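Under the counter is where it all goes. Estela Rivadeneira has cooked in hers for years and still calls the corner "the pit" -- bags on bags, saved for later. Later never comes.

Her rule now: 3 bags kept, rest out. Takes a minute. Do it before the dishes, definately before coffee.
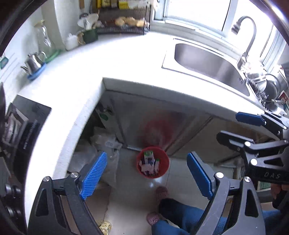

The red wastebasket, full of cartons, with the bag pile back under the counter corner.

Next, flatten the cartons. Big ones first. Renato Tapia swears by stepping on them -- slippers fine. Then the pots, stacked by size, and your done.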